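Notice to the Residents of Druncombe

Tue 13 February
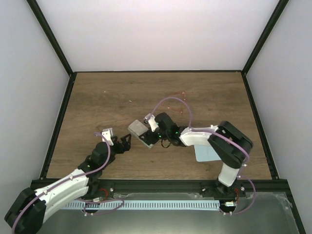

The Office of Measures regrets that the gray block has again been found to weigh more than it did in January. Gemma Gatti, Keeper of the Block, has recorded the increase at 6 grams. Residents are reminded that it must not be spoken to, wished upon or told secrets. A fine of 500 crowns applies.

Persons who have already confided in the block may collect their secrets at Stalska House within 30 days. Unclaimed secrets will be read aloud.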